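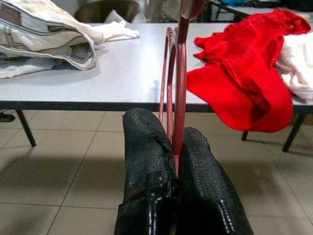
Red hanger, held at its lowest part.

Gravemon: second progress report to the Pruvance Fund
Prepared by Kausar Bhutto, series producer

Where we are

You gave us money to make a six-part comedy about a family firm of undertakers, and I can report that we now have a comedy about a family firm of undertakers. All six scripts exist. Four are locked. Episode three is on its ninth draft and has started to look back at me when I open it. Episode five is waiting on a ruling about whether a hymn is out of copyright.

Filming for episodes one and two finished in July, two days over. One of those days went on rain. The other went on a goose, which had not been cast and would not leave the churchyard, and whose noise is still faintly audible under the eulogy in episode two. The sound editor wants to keep it. I have stopped arguing.

Casting

Hagos Gebru is confirmed as Mr Alemayehu, the rival undertaker. You will remember from the last report that we were hopeful. He read for us at nine in the morning, in a coat he had plainly slept in, and got three laughs out of the line "Mind the step". He has asked for more scenes. We have given him two, both of them better than the ones we wrote for other people, and this has been noticed.

We are still without a grandmother. Our first choice took a detective drama in Malta and sent us a very nice postcard. We have seen eleven others and have a shortlist of three, one of whom would need her dog on set.

Preview screening

We showed a rough cut of episode one at the Movier cinema to a full house of 501. Free tickets and a bar will do that, so please don't read too much into the turnout. The cards we got back were more useful:

– The cold open works. The laugh on the hearse reversing drowned out the next line, so we have added a pause.
– The middle sags. Several people wrote "middle" and nothing else.
– A lot of viewers took the vicar for the murderer. There is no murderer. We are looking at his lighting.
– One card said "my husband liked it", underlined.

Money

We are within budget overall, though only if you look at it from a kind distance. Location costs ran over because of the two extra days. Music has come in under, as our composer turned out to own his own harmonium. Catering is exactly on target and the crew would like you to know that it tastes like it. The full breakdown is in the attached sheet. I would draw your attention to line 14, "hearse, towing of", before you find it yourselves.

Changes to the plan

The outline you approved ended with a wedding. It now ends with a parish council meeting. I realise how that sounds. The wedding was pretty and everyone in the writers' room could see it coming from episode two, whereas the council meeting has Hagos standing on a chair. The draft is attached and I would be glad of your notes, ideally before we book the hall.

Next

Cast the grandmother. Finish episode three or bury it. Shoot episodes three and four back to back, at a different churchyard. A new cut of episode one will come to you with the middle shortened and the vicar better lit.

We are not asking for the second payment early. We are asking for it on the day, in the morning if possible.

Kausar Bhutto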